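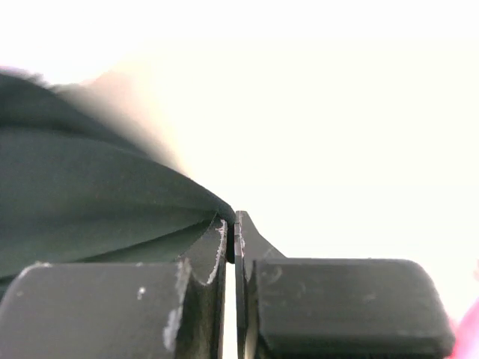
The two-minute rule and other things I have stopped believing

20/03/2019

14 comments

My brother-in-law Eyvindur gave me a book about tidying your life. I won't name it, because I don't want to add to the sales. The idea is that any job which takes under 2 minutes should be done the moment you notice it, and that if you live like this for 90 days you will be a calmer person with a cleaner sink.

I did it for 40 days. I think that's a fair trial. Eyvindur Egilsson, if you're reading, I did more of it than you did.

My first complaint is with the two minutes. Who has timed these jobs? The book says replying to a short letter takes under two minutes. Finding the letter takes longer than that in my house. It says the same of sewing on a button, which makes me doubt the author has ever threaded a needle in poor light. I timed the button. I got to nine minutes and then had to unpick it because I'd gone through both sides of the cuff.

The second is with the noticing. Once you agree to do every small thing you notice, you notice nothing else. I'd set off upstairs to fetch a jumper and come down half an hour later having wiped a light switch, wound up a cable, thrown out three dead pens and moved a plant. No jumper. My wife asked if I was feeling all right.

There's a chapter with a survey in it. We are told that people who took up the habit felt better, and you have to go to the notes at the back to find they asked 122 people, all of whom had paid to come on a weekend course run by the author. I'd say I felt better too if I'd paid for the train and the hotel. What did the ones who gave up say? They aren't in there.

I tried it on my sister in Ravthorpe, who has three children and a job and is far tidier than me. She read a few pages standing at the cooker and handed it back. Her own system is that she does the kitchen after tea and ignores everything else until it annoys her. She has never given it a name and I don't suppose a publisher would want it.

To be fair to the book, the bit about keeping the post in one place is sensible. I've put an old biscuit tin by the door and for once I know where the gas bill is. My mother did the same thing with a toast rack, so I can't call it a discovery.

And I did finally ring about the gutter. That had been on my mind since August and the call was over before the kettle boiled. The man from Pichler came out, looked up, sucked his teeth and gave me a price, so the small job turned into a large one and I'm now waiting on a second quote. The book doesn't cover this.

What I'd like is for someone to check up on these people a year later. Go round unannounced and open the cupboard under the stairs. I'd read that.

Eyvindur has since moved on to cold baths. He says they've changed his life, but he said that about the book, and before that about porridge. He's offered to lend me a thermometer.

Share 6 | 14 comments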